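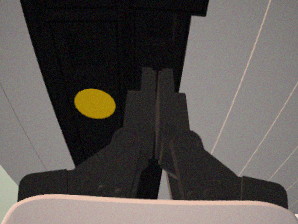

How long can cooked beans sit in the fridge before you have to toss them?

Three days is my rule, four if I kept them in their liquid, and after that they go in the freezer or the trash.

Print this thread | E-mail this thread
Reading time: 3 min

lamo_kitchen wrote:
OK so I asked and answered my own question up there, but I want to hear what the rest of you do. I cook a pound of dried beans every weekend (big limas this week, the Theodorakopoulos brand from the Greek market) and by Thursday I'm sniffing the container and arguing with myself. My husband would eat them on day seven and go back for seconds!

Flirara36 wrote:
Three days?? That's so strict. I go five, easy. Salted and covered in their broth, in a glass jar, back of the fridge where it's coldest. I've been doing it this way since college and never had a problem.

savvas_v wrote:
Never having a problem isn't much of a test, Flirara. I cooked in a restaurant for years and we dated everything with tape. How fast you cool them matters more than which day you're on. If you leave a deep pot on the stove all evening and then stick it in the fridge, I wouldn't trust those beans the next morning. Spread them in a shallow pan first.
- Savvas Vlachopoulos

lamo_kitchen wrote:
Uh oh, I'm a deep pot person. Do you drain them before they go in the pan?

savvas_v wrote:
No, keep the broth. Just use two pans if you have a lot.

bean_there_323 wrote:
I don't get why anyone keeps them in the fridge at all. Freeze them the same day! I do flat zipper bags, a cup and a half each, so one bag is the same as a can. They thaw in a bowl of warm water while I chop the onion.

Flirara36 wrote:
Frozen limas go mushy on me every single time. Black beans, sure, they freeze great. Limas and cannellini, no thanks.

bean_there_323 wrote:
Are you freezing them dry? Mine held together a lot better once I started adding enough broth to cover. Skins still split a little, I'll give you that.

Flirara36 wrote:
Dry, yeah. Fine, I'll try one bag your way. Still eating the rest on day five though.

lamo_kitchen wrote:
I'm going to split the next batch, half in the fridge and half in the freezer with broth. Does anybody salt before freezing or after?

savvas_v wrote:
Before. Salt the soaking water too.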